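Section 4: Recording your first demonstrations

By now the arm should be powered up and paired with the hand controller. If it isn't, go back to section 3 -- I'll wait.

1. Lay out the table. I like a proper muddle for this: a book, a mug, a ruler, a computer mouse, a few coloured cubes. The Teven software copes far better later on if it has seen clutter from the start.

2. Clip down anything that can slide. A loose mat will creep towards you every time the fingers brush it, and then your recordings won't match each other.

3. Hold the trigger halfway and bring the gripper down over whatever you mean to pick up. Go slowly! Stop just short, let the arm settle, then carry on down.

On our bench at Nundstead I start at the far side of the table and work inwards, with the arm coming over from the right. 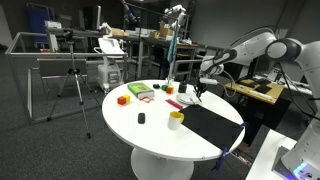

4. Press Record, do the whole task in one go, and press Record again. If you fumble, bin that take and start afresh (I still bin more than 4 in a good session). Move a few things about between takes so the arm doesn't simply learn one spot.

5. Save the set under a name you'll recognise in April. "test_final_new" is how I lost a whole set of Prunorska recordings.

Note: the memory card holds 1,350 takes. The Chowdary controller beeps when it's nearly full, but quietly, so do check the counter.

Caution: keep your free hand off the table while the trigger is held. If you need to straighten something, let go of the trigger first and wait for the long beep.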